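Heated Gear Grows Up

December 2022

The first time I rode with a heated jacket liner, I pulled over after 21 miles just to grin at the hills. It was 34 degrees out, my visor was fogging, and my chest felt like I had swallowed a bowl of soup. I've been hooked ever since, and this winter's crop is the best I have worn!

Start with the wiring, where the big change is. Older liners drew so much power that small bikes could barely keep up (my old 300 single would dim its headlight at every stop sign). The new Fevavex liner splits the heat into zones, so you can run the collar and forearms on high and leave the back on low. On a cold morning that's where you want it anyway. The plug is a plain round one, it seats with a click, and I could work it with gloves on.

Westetti has gone the other way with a battery vest. No wires to the bike at all, which is lovely when you stop for coffee and forget you're attached to something. You give up some run time. I got from Storndale to the coast on medium and had to switch to low for the last stretch home, still warm enough to be happy. The battery sits at the left hip, and I would rather have it on the right, but that's me.

Then there are the Brzozowska gloves. Oh, these gloves! The heat runs along the outside of each finger, right where the wind hits, and the palm stays thin enough that you can feel the clutch. I have put 1000 miles on mine since August, mostly with the heat off, and the stitching is still tight. They run small. Go up a size if you're between two.

A word on fit, whatever you buy. A heated liner has to sit close to a thin base layer, with the riding jacket snug on top. Leave a big gap and all that good warmth goes into the air. Try everything on together, sit on the bike, reach for the bars, and look for cold spots at the wrists and lower back.

My full kit came to $470, and I'd spend it again tomorrow. Winter roads are quiet, the light is gorgeous, and the pie places have open tables.
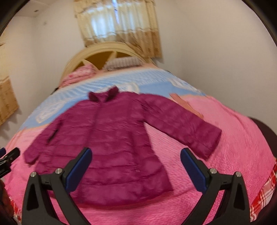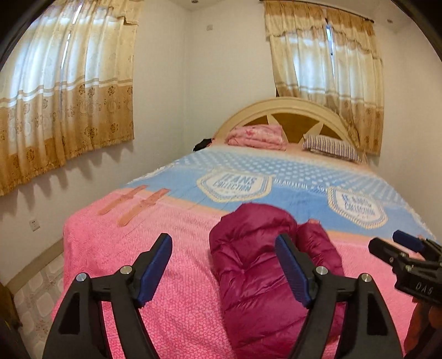 Top, a quilted magenta coat laid out on the bed; bottom, a light-blue printed blanket and a striped pillow.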